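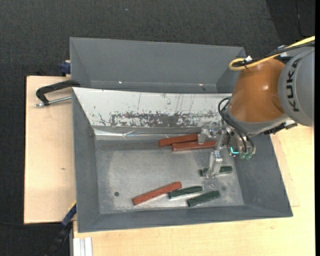
A gray plastic bin on a light wooden table.

Rollside to swap curbside bins starting with Grube streets

September 13, 2025

Rollside households get new recycling bins this fall, and the old ones have to be out at the curb by 6 a.m. on swap day or they stay with you. Crews won't come back for them.

First up is the Grube neighborhood, about 2,000 homes. Letters went out in August. Some people on the north end say they never got one – the town says call the public works desk and they'll read you your date over the phone.

The new bins are bigger and have lids. Glass still goes separate, to the drop-off behind the Girkulia market. That part hasn't changed, despite what was going round online last week.

Cost to residents: nothing for the first bin. A second one is $50, one time, added to the water bill. Lost or stolen bins get replaced free with a report number.

"We had paper blowing down the street every windy pickup," said Hemi Kerslake, who runs collections for the town. "Lids fix most of that. Not all of it."

Kerslake said old bins should be empty. No paint cans, no yard waste, no batterys. Anything with trash still in it gets a tag and gets left.

Not everyone is happy. Several residents at the public meeting said the bigger size won't fit down there side yards, and asked for a small option. The town is looking at it – no decision yet.

Pickup days stay the same for now. Streets west of the tracks follow in 3 weeks, rest of town after that, dates to be posted at town hall and the library.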